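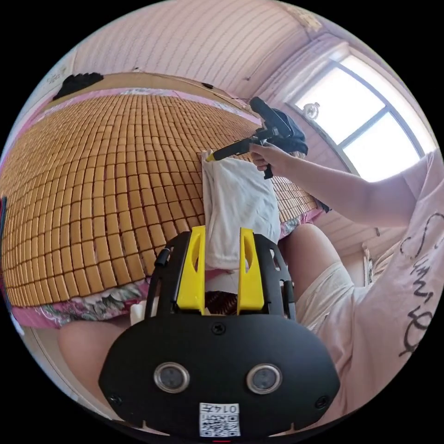 Slide 1. Course form and each-way staking at Jumomwood.

Par 70 since the December changes. The second and the fifteenth now play as long par fours, so old scoring averages need adjusting before use. I leave them out of the model.

Slide 2. Sample.

2125 rounds, all from the last five stagings. Players with fewer than eight rounds on the course are dropped. That leaves 205 players. Pause for the table.

Slide 3. What predicts a top five.

Approach play first, then scrambling. Driving distance adds very little on this layout. The rough is short but the greens are small. Compare with Wanton, where distance comes out on top.

Slide 4. Staking.

Bank of 700 points. One point each way, quarter odds, five places. No bets under 20/1, as the place part pays too little. Mention dead heats: stake is divided, full odds paid on the remainder.

Slide 5. Limits.

Weather draw not modelled. Late withdrawals treated as void. Prices were taken the evening before round one, so early market moves are missed. Skip the Fovau chart if short of time and go to questions.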